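Home | Workshop | Surfaces | Storage | Contact

Removing Tannin and Coffee Stains from a White Work Surface

14 shares | 3 comments

The procedure covers white melamine, painted hardboard and sealed laminate. It does not cover raw foam board or paper-faced board, where any liquid will lift the face. If the material is unknown, put one drop of water near a corner and wait three minutes. A drop that soaks in means dry methods only.

Identify the stain before choosing a cleaner. Pale tan or yellowish-brown marks with mottled edges are usually organic: tea, coffee, wood tannin or old adhesive. Gray marks are more often rubber or metal transfer and respond to a dry eraser. Orange marks with a hard edge suggest rust and need a different product altogether.

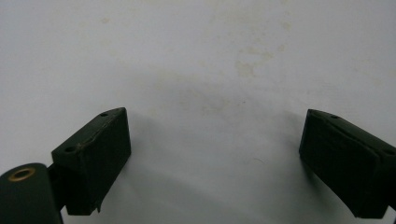 Naa Mensah: On my board the yellow came back within a week of using bicarbonate. A second pass with weak peroxide fixed it. Worth adding a note that old glue needs alcohol first.

Alcohol is now step 2.

1. Dust the surface with a dry microfiber cloth. Grit left in place will scratch the finish.
2. Wipe the mark with 70 percent isopropyl alcohol. Turn the cloth often. Stop if the cloth picks up white.
3. Mix baking soda and water to a loose paste. Spread it over the mark and leave it for 7 minutes.
4. Lift the paste with a plastic scraper held nearly flat. Do not scrub – scrubbing leaves a dull patch that shows under a lamp.
5. Rinse with a damp cloth, then dry.
6. If color remains, lay a pad dampened with 3 percent hydrogen peroxide over it for roughly ten minutes. Rinse twice.

Never mix peroxide with vinegar or bleach. Wear gloves for step 6 and keep a window open.

Check the result under low side light. Overhead light hides both residue and dull spots.

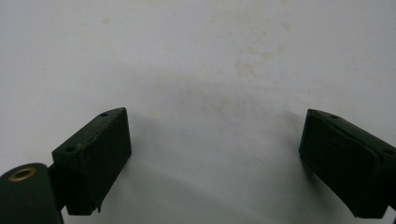

Plain white surface, center area.

Sealing is optional. A thin coat of paste wax slows new stains on painted hardboard but makes tape and labels hard to stick. On melamine it does nothing useful. Allow one night before putting any load on a waxed board.

Loose boards laid over a wooden table should be lifted now and then. Moisture trapped underneath marks the wood and can bow the board. Stand the board on its long edge until both faces are dry.

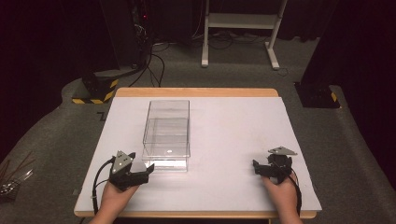
Page last modified: September 4, 2023

Clear plastic boxes can go back on the board once it is dry. Wipe the base of each box first, as a ring of old residue will print straight onto a clean surface. Keep alcohol off clear plastic of unknown type – some grades craze on contact. Dish soap and lukewarm water are enough.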